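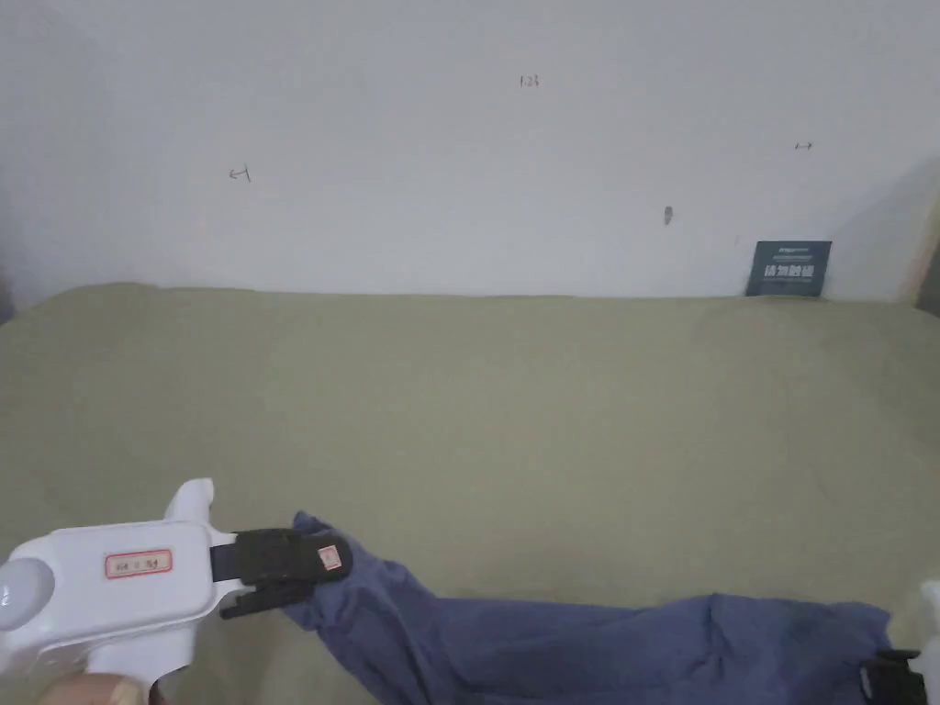 Slide 2: What a label owes you

Filed under: Talks & Handouts

Morning, all. I'm Jalen Haddad and I label things for a living, mostly shelves, drawers and the occasional colleague's lunch. Pause for laugh. If none, keep moving.

Start with the Flenmont stockroom. 450 bins, and every one had a label when I got there. One said MISC. The one beside it said MISC 2. Ask the room who has a MISC 2 at home. Raise own hand.

Slide 3: Write for the person who wasn't there

The label's author always knows what it means. "Teo's blue ones" made perfect sense to Teodor Lazăr, who then went on vacation for most of June. We opened 13 drawers looking for the blue ones. They were green.

Say what it is, then the size, then where it goes back. Skip the date unless the thing spoils.

Slide 4: Codes

Short codes are fine if the key hangs on the wall next to them. At Gamura the key was in a spreadsheet, and the spreadsheet was in Baptiste's old email. Don't tell the forklift story here, it runs four minutes and we only have 4 before the break.

Slide 5: Type and placement

Big letters. Bigger than that. Put the label on the side that faces you when your arms are full – lids get swapped, so never the lid. Red borders mean "stop" to some people and "on sale" to others. Pick one and tell the night shift.

Hand around the Dumine tape samples. Get them back this time.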